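가정용·작업장용 조작 작업의 자동화 가능성을 시뮬레이션으로 판정하는 절차

최종 수정: 2026년 8월 31일

개요

이 문서는 특정 잡일을 현재의 로봇 팔에 맡길 수 있는지를 실기 도입 전에 판정하는 방법을 설명한다. 대상은 컵 정리, 부품 분류, 소형 브래킷 집기, 뚜껑 닫기처럼 사람이 한 손 또는 두 손으로 수십 초 안에 끝내는 작업이다. 설거지 전체나 빨래 전체 같은 복합 작업은 단위 작업으로 나눈 뒤 각각 적용한다.

판정 결과는 '가능', '조건부 가능', '불가' 중 하나로 기록한다. 시연 영상 한 편이 성공했다는 사실은 판정 근거로 쓰지 않는다. 시연은 대개 초기 배치가 고정되어 있고 재시도 횟수가 공개되지 않는다.

준비물

- 물리 시뮬레이터: 본문은 Omalura를 기준으로 한다. 접촉 계산과 손목 카메라 렌더링을 지원하면 다른 도구도 무방하다.
- 평행 그리퍼 모델: Turetti 두 손가락형의 치수 파일을 사용한다.
- 작업 정의 파일: Naltomness 형식의 텍스트 파일. 물체 목록, 초기 배치 범위, 성공 조건을 담는다.
- 비교용 사람 작업 기록: 같은 작업을 사람이 수행한 시간과 실패 횟수.

Omalura의 기본 장면에는 마찰 계수가 일괄 적용되어 있다. 그대로 두면 금속과 나무, 플라스틱이 모두 같은 미끄러움을 가지므로 1단계에 들어가기 전에 재질별로 분리해 둔다.

1단계. 작업을 단위 동작으로 분해한다

작업을 접근, 파지, 이송, 정렬, 놓기의 순서로 나눈다. 단위마다 시작 상태와 종료 상태를 수치로 적는다. "컵을 선반에 둔다"는 종료 상태가 아니다. "컵 바닥이 선반 면에 닿고, 기울기가 허용치 이내이며, 그리퍼가 컵에서 떨어져 있다"까지 적어야 채점 스크립트가 판정할 수 있다.

사람이 무의식적으로 하는 동작을 빠뜨리기 쉽다. 서랍에서 물건을 꺼낼 때 사람은 위에 놓인 물건을 손등으로 밀어낸다. 작업장에서 얇은 금속판을 집을 때는 손톱으로 모서리를 들어 올린다. 이런 동작이 하나라도 필요하면 별도의 단위로 등록한다. 평행 그리퍼로 대체할 방법이 없으면 그 시점에서 판정은 '불가'가 되며, 이후 단계를 진행할 필요가 없다.

2단계. 초기 배치의 변동 범위를 정한다

가정과 작업장의 차이가 가장 크게 나타나는 항목이다. 작업장에서는 지그나 트레이로 위치를 구속할 수 있으나 가정에서는 그렇지 않다. 변동 범위는 다음 네 항목으로 기술한다.

위치: 물체 중심의 평면 좌표 범위
자세: 수직축 회전 범위, 넘어진 상태 포함 여부
겹침: 다른 물체와의 접촉 또는 적층 허용 여부
배경: 작업면의 무늬, 밝기, 반사 정도

배경 항목을 생략하는 경우가 많은데, 회색 부품이 회색 작업면 위에 있을 때의 인식 실패는 위치 오차보다 발견하기 어렵다. 작업면 무늬는 단색, 규칙 무늬, 불규칙 무늬를 모두 포함시킨다. 물체와 작업면의 명도 차이가 작은 조합을 일부러 넣는다.

3단계. 손목 카메라 시야를 점검한다

정책이 손목 카메라 영상만 입력으로 받는다면 파지 직전의 시야가 성능을 좌우한다. 점검할 항목은 세 가지다. 손가락이 대상을 어느 정도 가리는가, 대상의 윤곽이 끝까지 드러나는가, 앞뒤로 겹친 물체의 경계가 구분되는가.

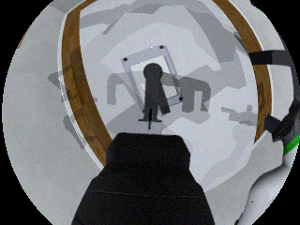

가림 비율은 접근 경로 전체에서 프레임별로 계산한다. 대상이 손가락 끝에 가까워질수록 값이 커지는 것은 정상이다. 문제는 정렬에 필요한 특징점, 곧 구멍이나 나사 머리, 모서리가 정렬 완료 이전에 사라지는 경우다. 특징점이 먼저 사라지면 정책은 마지막 구간을 추정에 의존해 수행하게 되고, 오차가 그대로 종료 상태에 남는다.

대응 방법은 접근 각도를 바꾸는 것, 카메라를 하나 더 두는 것, 직전에 관측한 위치를 유지하도록 정책에 기억 구간을 두는 것이다. 첫 번째가 가장 저렴하고, 변경 후 재시험도 쉽다. 광각 렌즈를 쓰면 시야 가장자리에서 직선이 휘므로, 왜곡 보정을 거친 좌표와 거치지 않은 좌표를 섞어 쓰지 않도록 주의한다. 두 좌표를 섞어 생긴 오류는 영상만 보아서는 드러나지 않는다.

4단계. 반복 시험을 실행한다

2단계에서 정한 범위 안에서 초기 배치를 무작위로 추출하여 3,000회 실행한다. 난수 시드는 파일로 저장한다. 재시도는 한 회의 실행 안에서 한 번까지 허용하고, 재시도로 성공한 경우는 별도 열에 기록한다.

실행마다 남길 값은 다음과 같다.

성공 여부
소요 시간
재시도 여부
실패한 단위 동작의 이름
최대 접촉력
실패 직전의 손목 카메라 영상

마지막 항목은 용량이 크다. 성공한 실행의 영상은 무작위로 일부만 남기고 삭제해도 된다. 실패한 실행의 영상은 약 230건까지 사람이 직접 확인한다. 그보다 많으면 실패한 단위 동작별로 나누어 같은 비율로 추출한다.

5단계. 실패를 분류한다

실패 원인은 인식, 파지, 접촉, 계획의 네 갈래로 나눈다. 분류는 최초 원인을 기준으로 한다. 위치를 잘못 인식하여 파지에 실패했다면 인식 실패로 적는다. 최종 현상으로 분류하면 거의 모든 항목이 파지 실패가 되어 표가 쓸모없어진다.

인식 실패가 다수이면 데이터 추가로 개선될 여지가 있다. 파지 실패가 다수이면 손가락 형상이나 패드 재질을 바꾸는 편이 빠르다. 접촉 실패는 끼우기, 조이기, 밀어 넣기에서 집중적으로 발생하며 시뮬레이션의 접촉 모델 자체를 의심해야 할 때가 있다. 계획 실패는 순서가 고정된 작업장 작업에서는 드물고, 순서가 상황에 따라 달라지는 가정 작업에서 잦다.

6단계. 실기와 대조한다

시뮬레이션 성공률을 그대로 보고해서는 안 된다. 동일한 작업 정의 파일로 실기 시험을 수행하고 차이를 기록한다. 당 작업에서는 Kröger 협동 로봇 팔에 같은 Turetti 그리퍼를 장착하여 5월에 대조 시험을 했다. 단위 동작 11개를 비교했고, 그중 4개는 시뮬레이션에서만 기준을 통과했다. 네 단위 모두 얇은 물체를 평면에서 들어 올리거나 부품을 홈에 끼우는 동작이었다.

원인은 두 가지로 좁혀졌다. 손가락 패드의 탄성이 모델에 반영되지 않았고, 작업면과 얇은 물체 사이의 틈이 실제보다 크게 설정되어 있었다. 후자는 충돌 여유값을 줄이면 해결되지만 계산 시간이 늘어난다. 전자는 패드를 연질체로 모델링하거나, 측정한 강성으로 스프링 요소를 추가하여 근사한다.

7단계. 판정한다

실기 성공률, 소요 시간, 실패 시 피해의 세 값을 사용한다. 기준값은 작업마다 다르게 둔다. 나사 분류에서 한 개를 떨어뜨리는 것과 유리컵 한 개를 떨어뜨리는 것은 같은 실패율이라도 의미가 다르다.

가능: 실기에서 기준을 모두 만족하고, 사람의 개입 없이 한 교대 시간 동안 연속 운전이 된다.
조건부 가능: 배치 구속, 조명 고정, 전용 용기 사용 등의 조건을 붙이면 기준을 만족한다. 조건은 빠짐없이 명시한다.
불가: 조건을 붙여도 기준에 미달하거나, 조건을 맞추는 데 드는 사람의 작업 시간이 원래 작업 시간보다 길다.

세 번째 판정의 뒷부분을 자주 놓친다. 식기를 정해진 자리에 똑바로 세워 두어야만 로봇이 치울 수 있다면, 세워 두는 시간이 이미 치우는 시간에 가깝다. 작업장에서는 같은 조건이 앞 공정의 트레이로 해결되므로 판정이 달라질 수 있다.

현재 수준에 대한 참고

이 절차를 적용한 범위에서는 위치가 구속된 강체를 집어 옮기는 작업이 '가능' 또는 '조건부 가능'에 들었다. 겹쳐 놓인 부품 중 하나를 골라내는 작업은 조건에 따라 갈렸다. 천, 전선, 비닐처럼 형태가 변하는 물체를 다루는 작업과 공차가 작은 끼우기는 대체로 '불가'였다. 가정 작업은 단위 동작 각각의 성공률이 높아도 연속으로 묶으면 전체 성공률이 빠르게 떨어진다. 보고서에는 단위별 값과 연속 수행 값을 함께 싣는다.

자주 발생하는 오류

성공률이 비정상적으로 높게 나오는 경우: 초기 배치의 시드가 고정되어 있는지 확인한다. 성공 조건에 그리퍼 이탈이 빠져 있으면 물체를 쥔 채로도 성공 처리된다.

물체가 작업면 아래로 빠지는 경우: 시간 간격을 줄이고 충돌 형상을 단순 볼록체로 나눈다.

손목 영상이 한 박자 늦는 경우: 렌더링 주기와 제어 주기가 어긋난 상태다. Omalura에서는 센서 설정의 동기 항목을 켠 뒤 재실행한다.

작업 정의 파일을 수정한 뒤에는 이전 결과와 합산하지 않는다. 파일 머리의 버전 번호를 올리고 4단계부터 다시 실행한다.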